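Putley Play Kitchen Fruit and Cup Set

Item group: Play kitchen and table play
Sold by: Jedport

The Putley set is a small group of play food and drinkware for a child's kitchen, a classroom corner or a low table. It has loose fruit in the shapes children usually learn first, and a blue-green plastic cup for serving drinks. The set is sold complete. Single fruits can be ordered as spares.

The fruit is made to be set out, sorted, served and put away again. It looks best on a plain, light surface, where the colors are easy to tell apart. A bare white table works well, and so does a play counter without a printed top.

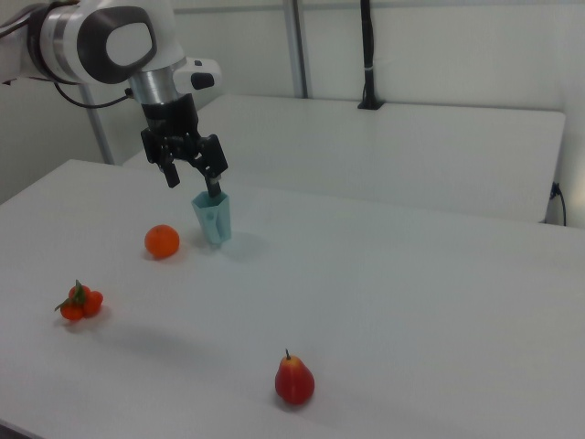
Cup, orange, pear and small fruit cluster on a white table.

The orange has a dimpled peel and is meant to be passed from hand to hand or rolled across the table. The pear stands upright on its base and has a short stem. The cluster is one piece, with the leaves attached, and should be picked up by the fruit. The leaves will bend a little but are the part most often damaged in classrooms.

Using the set

Most families use it for a pretend breakfast or a market stall. Revathi Lobo, who tested the set with her preschool group in August, also used it for naming games. She put out one fruit at a time, asked for its color and shape, and then added the next. The older children took turns as waiter and customer – the cup was in use nearly all morning.

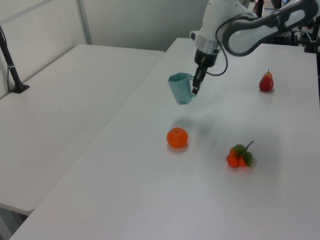 Drinkware in play sets is often round and smooth, and small children drop it. We chose a cup with a side handle and a body made up of flat panels. The panels catch the light in slightly different shades of blue-green, and the open mouth leaves room for pretend tea. The cup is for play only. Please do not use it for hot drinks or put it in a microwave.

Care and storage

Wipe the fruit with a damp cloth and mild soap, then dry it with a towel. Do not soak the cluster. The cup can be washed by hand. Keep everything out of direct sun when it is not in use, as the reds fade first. A lidded box or a shallow drawer is enough for storage.

Ordering

Orders ship within 2 working days. Schools ordering 11 sets or more should write to Ursina Stöckli for a quote. Spare fruit is listed under Putley Parts – give the name of the fruit with your order. Returns are accepted if the pieces are clean and the leaves are still attached.

Page updated 5 May 2023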